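Datasets > Kitchen and Food > Fuldale Recipe Cards

# Fuldale Recipe Cards

Typed-up recipe cards from the Fuldale cooking evenings. 144 cards, plain text, one file each. Mostly soups, stews, flat breads. A few desserts – not many.

## What's in a file

Title, servings, ingredients, method, notes. Always in that order. Notes can be blank. Amounts are as written on the card, so cups and grams get mixed. Did not convert anything.

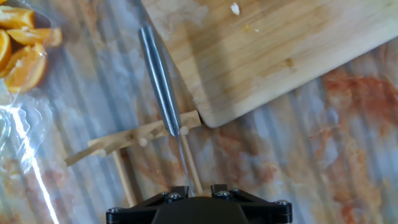

File names are the card number plus a short title. Numbers 3 and 8 are missing, cards were lost before typing started. Dont renumber please, the index depends on it.

## Known problems

- Spelling of dish names varies. Left alone.
- "Pinch" and "small pinch" are both used, no idea of the differnce
- Oven temps in F unless the card says C
- Two cards have no method at all, just a shopping list
- Narel stew is in there twice, different salt

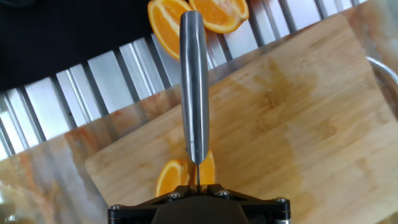
Fuldale Food Club – Recipes Team

## Who did what

Typing: Seren Bevan. Checking against the cards: Su-bin Lim, up to the end of the breads. Desserts not checked yet – hopefully June.

## Using it

Free to copy, print, cook from. Keep the card number if you repost one. Allergy info is NOT complete, read the ingredients yourself.

Fixes: send the card number and the line. Goes in on Monday with the rest.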